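台面清洁养护套装 Tak 系列

品牌:Didgate
系列:Tak
货号:692
适用区域:厨房台面、水槽、龙头、不锈钢面板、玻璃陶瓷灶面
库存状态:有货

产品说明

Tak 是一套日常厨房清洁用品,适合带不锈钢水槽和平面灶具的厨房。套装内有一瓶中性清洁液、一支灶面清洁膏、两块长绒布和一块短绒擦亮布。清洁液用于台面、水槽和龙头,清洁膏只用于玻璃陶瓷灶面。两种产品不要混在一起用。

清洁液无香型,不含研磨颗粒。清洁膏含细颗粒,挤出后呈乳白色,用量以黄豆大小为宜。

套装内容

中性清洁液 1000 毫升,一瓶
灶面清洁膏 300 毫升,一支
长绒布,两块
短绒擦亮布,一块
说明卡,一张

使用方法

台面:取清洁液兑水,100 毫升清洁液可兑水大约五升。用长绒布蘸湿拧干后擦拭,再用清水擦一遍。带细点花纹的浅色台面不容易看出水渍,擦完后请侧着光检查一次。

龙头:先擦手柄和龙头主体,再擦底座圆环与台面相接的一圈。这一圈容易积水垢,可将布折成窄条绕着擦。最后用短绒布干擦,镀铬表面不要留水。

水槽:沿拉丝方向擦,不要打圈。槽口圆角处多擦两遍,然后冲净。

不锈钢面板:同样顺着纹路擦。有长条开槽的面板,清洁液先倒在布上再擦,不要直接喷向槽口。弧形面板从上往下擦,接缝和包边处用布角带过。

灶面:关火,等灶面完全冷却,把碗、锅等物品移开。挤少量清洁膏,用湿布薄薄抹开,静置两分钟,擦净后再用干布收一遍。灶面后沿的通风条和前方旋钮不要用清洁膏,改用兑过水的清洁液,布要拧干。

注意事项

不要用于未封闭的天然石材、铝制品和木制品。
不要与含氯漂白产品同时使用。
绒布可机洗,不加柔顺剂,不烘干。
清洁膏开封后请在十二个月内用完,盖紧存放。
放在儿童接触不到的地方。

配送与退换

由 Ollgate 仓库发货,下午三点前的订单当天出库。未开封产品收到后三十天内可退,运费由买方承担。清洁液瓶身破损请保留外箱,并联系客服补发。

补充装

清洁液补充装和单支清洁膏可单独订购,绒布按两块一包出售。八月起,原 Tronbridge 系列的绒布停产,老客户可改订 Tak 长绒布,尺寸相同。

产品负责人:Rogério Leite

适用场景

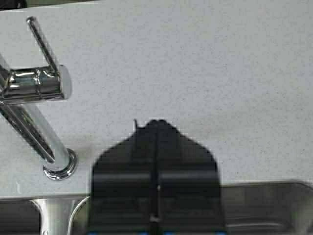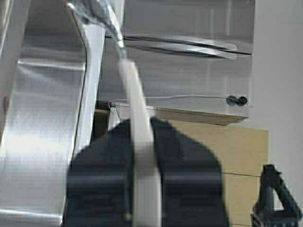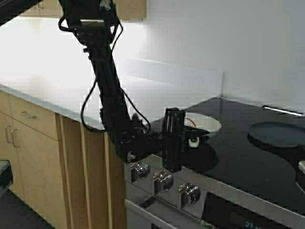
从上到下:龙头与水槽;不锈钢面板;灶台,灶面上放有白碗。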